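Search this encyclopedia Search Advanced search

Table top

A table top is the flat horizontal part of a table, carried by legs, a pedestal or a frame. The term covers both the structural panel and its finished upper face. In trade use the two are often priced separately, as a worn face can sometimes be renewed on a sound panel.

Construction

Table tops are made from solid boards or from manufactured panels. A solid top consists of several boards glued edge to edge. Wood takes up moisture from damp air and gives it off in dry air, and the resulting change in size is much greater across the grain than along it. A solid top must therefore be fixed to its frame in a way that lets it move. Slotted screw holes, wooden buttons and metal clips are the usual means. A top screwed tightly along both long sides may split or cup within a year of entering a heated building.

Manufactured panels include plywood, particleboard and fibreboard. They move far less than solid wood and can be fixed rigidly. Their cut edges are weaker and less attractive than their faces and are normally covered with a strip of veneer, plastic or solid wood.

Grain and appearance

The pattern on a wooden face depends on how the log was cut. Boards sawn close to the radius of the log show narrow, nearly parallel lines. Boards sawn at a tangent to the growth rings show wider arches and loops. Pale timbers in common use include ash, beech, birch and maple.
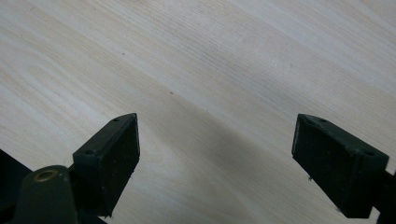 Why are the boards of a solid top sometimes laid with their growth rings facing alternate ways?

The arrangement spreads the effect of cupping. Each board tends to curve away from the heart side as it dries, and when neighbouring boards curve in opposite directions the top takes on a slight ripple instead of one broad bow. Some makers prefer to keep all the rings facing one way, which gives a single curve that the frame can hold flat.

Finishes

Oil and wax soak into or sit thinly upon the wood and are easily repaired, but give limited protection against heat and standing water. Lacquer and varnish form a harder film. Damage to a film finish is more difficult to patch, and the whole face is often sanded back and coated again.

Decorative laminate is made by pressing layers of resin-soaked paper, the uppermost printed with a pattern, under heat. Wood-grain prints are among the most widely sold. The sheet is glued to a panel and trimmed flush – a balancing sheet on the underside prevents the panel from bowing.
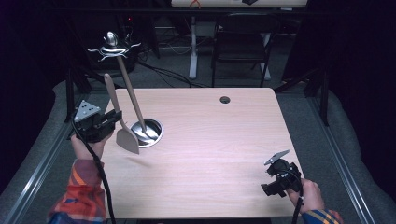 A table with a wood-grain laminate surface.

Jelum pattern

The Jelum top, drawn by Kjell Kvam for the Storkport workshop, was a laminated panel sold in 3 lengths. The workshop's list shows 133 tops delivered, of which 114 had square corners. The remainder had rounded corners and a beech edge strip. Production ended when the workshop was taken over by Van Dijk, and the pattern was not revived.

Related articles
Edge banding
Drillasik fixing
Trestle table
Veneer
Wood movement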